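Bedding and Clothes Care: Frequently Asked Questions
Guest Rooms at Grikdale House, Wellach

These are the questions we get most often about the beds, the linens and where to put your clothes. If yours isn't answered, call the front desk at extension 741.

What is on my bed?

A fitted sheet, a white duvet in a white cover, and pillows. Some rooms also have patterned pillow covers, a satin-finish layer, or both. We do not use top sheets under the duvet unless you ask for one. Tell the desk before 3 p.m. and it will be on the bed the same evening.

How often is the bedding changed?

Every third night, and always between guests. If you want it changed sooner, hang the green card on the outside handle before 10 a.m. If you want it left alone for your whole stay, tell the desk at check-in and we will note it.

Do I have to make the bed?

No. Housekeeping straightens it once a day. If you like to do it yourself, pull the duvet up to the headboard first, then take hold of the two bottom corners and shake it once or twice. Most of the creases fall out. The rest will relax over a few hours, and we don't iron covers on the bed.

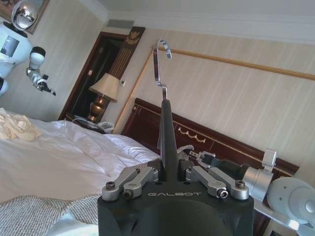

The duvet is too warm, or not warm enough. What can I do?

We keep two weights. The lighter one goes on from May and the heavier one from November, but either can be brought to you at any time of year. Extra blankets are kept at the desk. There is no charge for any of this.

Is the filling down?

No. Our duvets and pillows are all synthetic. They can be machine washed, and guests with feather allergies don't need to ask for anything special.

Where do I hang my coat and jacket?

Rooms in the Gillis wing have wooden stands for this purpose. Put heavy coats on the upper hooks and spread the weight between both sides — a stand loaded on one side only can lean. Rooms in the newer wing have a closet with a rail and eight hangers. More hangers are available from housekeeping.

Can I hang knitwear?

We suggest you don't. Cardigans and knit jackets stretch at the shoulders when they are left on a hook overnight. Lay the piece face down on the bed, bring the sleeves across the back, fold the sides to the middle and then fold it up from the hem. With a buttoned cardigan, close the top and bottom buttons first so the front edges stay lined up. Folded knits can go on the closet shelf or in the dresser.

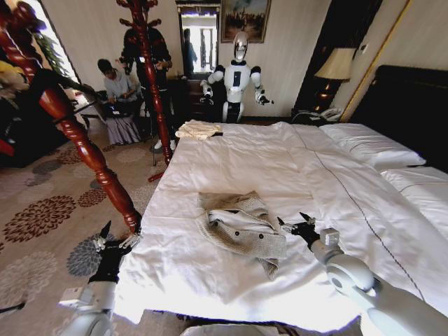
Knit jacket or cardigan with dark round buttons, on the bed.

I left clothes on the bed. What will housekeeping do with them?

They will fold them and place them on the chair or the dresser. They will not put them in drawers, hang them up or take them to the laundry. If you would prefer that your things not be moved at all, say so at the desk and the bed will be left as it is that day.

How do I send something to the laundry?

Use the paper bag in the closet and fill in the slip. Bags handed in before 9 a.m. are back by 6 p.m. Knits and anything marked dry clean only take one day longer, as they go out to Lis Cleaners in town. Please check the pockets.

Can I take the pillow covers off?

Yes. Some guests find the woven ones rough against the face. Turn the open end toward you, hold the cover by its closed end with one hand and draw the pillow out with the other. Pulling from the middle of the cover strains the seams. Leave the cover on the chair and housekeeping will put it back when you check out, or sooner if you want it.

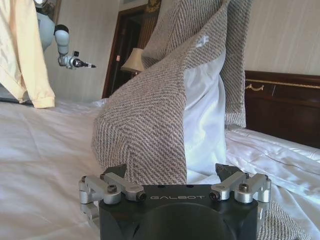

Getting a cover back on is easier if you fold the pillow in half lengthwise, slide it in as far as it will go, and let it open inside. Push the corners out with your fingers. Then hold the open end up and shake the pillow down.

How do you wash the herringbone covers?

Cool water, inside out, gentle cycle, and dried flat. They are washed separately from the white linens. If you have bought a set from us, do the same at home and keep them out of the tumble dryer. The first set we owned shrank so much that the pillows no longer fit.

Can I buy the bedding?

The pillow covers, yes. A pair is $15 at the desk. We don't sell the duvets or the sheets.

What thread count are the sheets?

200. We tried a 900 for one season and went back. The higher count took much longer to dry and guests told us it felt heavy in summer.

I spilled something on the duvet. Will I be charged?

Not for ordinary spills. Call the desk as soon as you can and leave the stain alone — rubbing it with a wet towel usually spreads it. We will bring a fresh duvet, day or night.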